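Pinon lança linha de toalhas profissionais com 41% de fibra reciclada

7 de fevereiro de 2026 – A Pinon anuncia a disponibilidade comercial da linha Risunby, composta por toalhas de rosto, de banho e de piso destinadas a hotéis, clínicas e lavanderias industriais. O tecido de felpa combina 41% de algodão reciclado pós-industrial e 59% de algodão virgem penteado.

Composição e construção

O fio reciclado é empregado na trama e no urdume de base. O urdume de felpa utiliza exclusivamente fibra virgem, de modo a preservar a absorção e limitar o desprendimento de fibrilas. As barras laterais recebem costura dupla. A tinturaria opera com corantes reativos, fixados a 80 °C.

Ensaios de lavagem

Os lotes-piloto foram submetidos a 100 ciclos de lavagem a 65 °C, com secagem em tambor ao término de cada ciclo. Os ensaios foram conduzidos pelo laboratório têxtil Rojanasak, que avaliou estabilidade dimensional, perda de massa, resistência à tração e solidez da cor. O relatório técnico é fornecido a clientes mediante solicitação.

Cores e acabamento

A linha é oferecida em branco, cinza e areia. A tonalidade pode apresentar pequena variação entre lotes, em função da matéria-prima reciclada. Recomenda-se não misturar lotes em um mesmo enxoval.

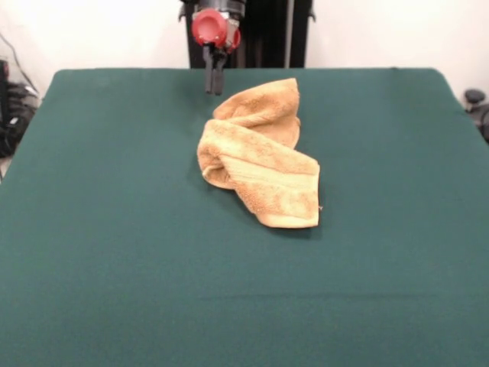

Fornecimento e prazos

A distribuição no mercado nacional fica a cargo da Prorness, que receberá pedidos em fardos fechados. As toalhas de piso, de gramatura superior, serão incorporadas ao catálogo em julho. Fichas técnicas e amostras de tecido podem ser solicitadas ao departamento comercial da Pinon.

Notícias relacionadas
Prorness amplia centro de distribuição têxtil
Pinon revisa instruções de lavagem para enxoval hospitalar
Solidez da cor em felpa: nota técnica
Catálogo de roupa de cama profissional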